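Häufige Fragen: Handtücher falten und auf Tabletts bereitstellen
Textilservice Ekinci, Hausinformation für Ferienwohnungen und Pensionen
Stand: Donnerstag, 8. August 2024
Zuständig für den Inhalt: Nazmiye Tuncer

Für welche Textilien gelten die Angaben?
Für Geschirrtücher, Handtücher und Gästetücher aus Baumwolle oder Baumwollmischgewebe. Bettwäsche, Badematten und Tischdecken haben eigene Merkblätter. Mikrofasertücher werden nicht gefaltet, sondern flach gestapelt und in der Mitte einmal umgeschlagen.

Welche Faltform ist Standard?
Das annähernd quadratische Paket. Ausgangspunkt ist das flach ausgebreitete Tuch, lange Seite waagerecht zur arbeitenden Person. Zuerst wird quer zur langen Seite halbiert, danach wird je nach Format ein zweites Mal halbiert oder gedrittelt. Die Bruchkante zeigt beim Ablegen nach vorn, die offenen Kanten nach hinten.

Wird das Tuch vor dem Ausbreiten ausgeschlagen?
Nein. Ausschlagen verteilt Flusen auf der Arbeitsfläche und verzieht lockere Gewebe. Das Tuch wird an beiden Schmalseiten gefasst, angehoben, leicht auf Zug gebracht und abgelegt. Der Zug soll gerade ausreichen, um Querfalten zu öffnen. Ein geringer Durchhang in der Mitte ist zulässig. 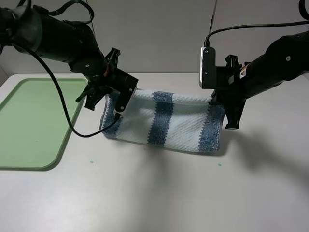
Beim Ablegen berührt zuerst die Unterkante die Fläche, dann wird die übrige Stoffbahn nach hinten abgesenkt. Eingerollte Säume werden vor dem ersten Bruch ausgestrichen. Umgeschlagene Oberkanten ebenfalls, weil sie sonst als doppelte Lage im Paket verbleiben und dieses einseitig auftragen.

Welche Arbeitsfläche ist geeignet?
Eine glatte, helle, abwischbare Fläche ohne Fugen im Arbeitsbereich. Auf Weiß sind Fäden, Haare und Restflecken besser zu erkennen als auf Holzdekor. Die freie Breite muss mindestens der Länge des größten Tuchs entsprechen, zuzüglich der Stellfläche für das Tablett. In der Wäschekammer Grornedton ist der Tisch entsprechend eingerichtet, in Melton wird bis zum Umbau auf der Mangelablage gearbeitet.

Wo steht das Tablett?
Links, bei Linkshändern rechts. Der Rand des Tabletts soll nicht unter das ausgebreitete Tuch geraten. Eine Kante unter dem Stoff drückt sich bei frisch gemangelter Ware durch.

Wie werden gestreifte Tücher ausgerichtet?
Maßgeblich ist der Mittelstreifen. Der erste Bruch liegt in der Mitte dieses Streifens, die beiden Endstreifen kommen dabei übereinander zu liegen. Weichen sie voneinander ab, wird die obere Lage nachgezogen, die untere bleibt liegen. Bei Tüchern ohne Mittelstreifen gilt der Saum als Bezug.

Was ist bei meliertem Streifen mit unregelmäßigem Rand zu tun?
Bei melierten oder gezackten Streifenrändern ist eine exakte Deckung nicht möglich und wird nicht verlangt. Es zählt die Deckung der Ecken. Reklamationen wegen versetzter Streifen werden bei solcher Ware nicht angenommen.

Welche Seite liegt außen?
Bei Tüchern mit unterschiedlicher Ober- und Unterseite die Seite ohne Etikett. Bei beidseitig gleicher Webart ist die Seite frei wählbar, innerhalb eines Stapels jedoch einheitlich.

Verhalten sich Waffelstruktur und Frottier beim Falten unterschiedlich?
Ja. Waffelgewebe läuft beim Waschen stärker ein und hat nach dem Trocknen mehr Eigendehnung in Querrichtung. Frottier trägt dicker auf und hält den Bruch schlechter. Bei Tüchern, die beide Strukturen enthalten, wird der Bruch nach Möglichkeit in eine glattere Zone gelegt. Liegt der Mittelstreifen in der dickeren Zone, hat die Symmetrie Vorrang, und der Bruch wird mit der flachen Hand nachgedrückt.

Das Paket steht in der Mitte hoch. Woran liegt das?
Meist an einer inneren Lage, die beim zweiten Bruch verrutscht ist. Abhilfe: die obere Lage an einer Ecke anheben, die innere Falte mit der anderen Hand zur Kante ausstreichen, Lage wieder absenken. Das Paket muss dafür nicht vollständig geöffnet werden.
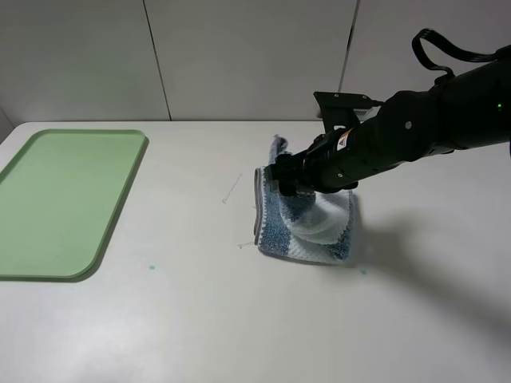

Bleibt die Erhebung nach zweimaligem Ausstreichen bestehen, wird bis zum ersten Bruch zurückgefaltet und von dort neu begonnen. Mehrfaches Nachdrücken von oben beseitigt die Ursache nicht und erzeugt eine Knickfalte, die sich nur durch erneutes Mangeln entfernen lässt.

Darf das gefaltete Paket an einer Ecke aufgenommen werden?
Zum Umsetzen nicht. An einer Ecke aufgenommene Pakete öffnen sich an der Gegenseite. Zum Umsetzen wird eine Hand unter die Bruchkante geschoben, die zweite sichert von oben.

Wie viele Tücher kommen auf ein Tablett?
Für Gästezimmer ein Tuch je Person, höchstens vier je Tablett. In der Küche liegen Geschirrtücher gesondert. Der Stapel darf die Ränder des Tabletts nicht berühren, da sich sonst die unteren Lagen beim Herausnehmen verschieben.

Welche Tabletts werden verwendet?
Kunststofftabletts mit gerundeten Ecken und erhöhtem Rand aus der Reihe Trolus. Die Farbe richtet sich nach dem Bereich: Hellgrün für Küche und Tee, Grau für Bad. Andere Tabletts sind zulässig, sofern sie glatt und ohne Griffmulden im Boden sind.

Wie werden die Tabletts gereinigt?
Feucht mit Neutralreiniger, danach trocken nachwischen. Die Rundung zwischen Boden und Rand ist gesondert zu prüfen, dort setzen sich Flusen ab. Keine Scheuermittel. Tücher erst auflegen, wenn das Tablett vollständig trocken ist.

Wie trocken muss das Tuch vor dem Falten sein?
Schranktrocken. Prüfpunkt ist der Saum, nicht die Fläche. Restfeuchte im Saum führt im Paket zu Geruchsbildung, besonders bei Frottierstreifen.

Darf Weichspüler verwendet werden?
Bei Geschirrtüchern nein, die Saugfähigkeit nimmt ab. Bei Gästetüchern in halber Dosierung, falls der Betrieb dies ausdrücklich bestellt.

Mit welcher Schleuderdrehzahl werden Waffeltücher behandelt?
Mit 600 Umdrehungen pro Minute. Höhere Drehzahlen sind für das Gewebe unkritisch, führen aber zu Knitterfalten, die beim Falten von Hand nicht mehr verschwinden.

Was geschieht mit Tüchern, deren Format nicht mehr stimmt?
Tücher mit schrägem Saum oder sichtbar ungleichen Längsseiten werden aussortiert und in die Putzlappenkiste gegeben. Bei der Durchsicht im April wurden 1.016 Tücher geprüft und 357 davon ausgesondert, überwiegend ältere Waffelware aus Melton.

In welcher Menge kann nachbestellt werden?
In Gebinden zu 100 Stück je Muster. Gemischte Gebinde sind nicht lieferbar. Muster und Streifenfarbe bitte auf dem Bestellschein angeben, die Bezeichnung „blau-weiß“ allein genügt nicht, da mehrere Ausführungen im Umlauf sind.

Können gefaltete Pakete gestapelt gelagert werden?
Ja, bis zu zwölf Lagen. Die Bruchkanten liegen alle auf derselben Seite. Neue Ware wird unten eingelegt, entnommen wird oben.

Wohin gehen Rückfragen?
Schriftlich an Nazmiye Tuncer, Wäschekammer Grornedton, mit Angabe von Haus und Tuchmuster. Bei Reklamationen bitte das betroffene Stück ungewaschen beilegen.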